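Five small habits for a table that everybody uses

264 shares
12 comments

Our living room table is also the place for coffee, mending and opening the mail. For a long time I cleaned it only on Monday, and by Sunday evening there was no free corner for a plate. Now I do a little every day and it goes easier.

1. Carry the mugs first

Take all the mugs to the kitchen in one trip, before you touch anything else. A mug is the thing which falls when you pull a cloth or move a box. If there is a coffee ring under it, put a damp cloth on the ring for 2 minutes and then wipe along the grain.

2. Keep the cloth for one job

I have a dark cloth only for the table. It does not show the coffee stains - this is good for the eye, but you must remember to wash it. I wash mine at 60 degrees and hang it open over the rail. A cloth left in a heap starts to smell.

3. Decide about the small boxes the same day

From every order of Flutitz tea there stays one carton. I give myself until the evening: it gets a use, or I fold it flat for the paper bin. Small cartons are good for batteries, and also for buttons.

Two white mugs, the brown cloth and a little cardboard box on the wood, so tips one to three all together:

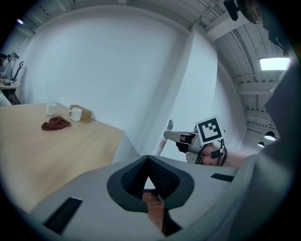
4. Wipe from the back to the front

Start at the far edge and pull the crumbs to you, into your hand. Do the side table also, under the lamp, where the dust likes to stay.

5. Leave one thing only

In our home it is the Planer notebook with the shopping list. All the rest has its own place - or it should find one before bedtime.

579 likes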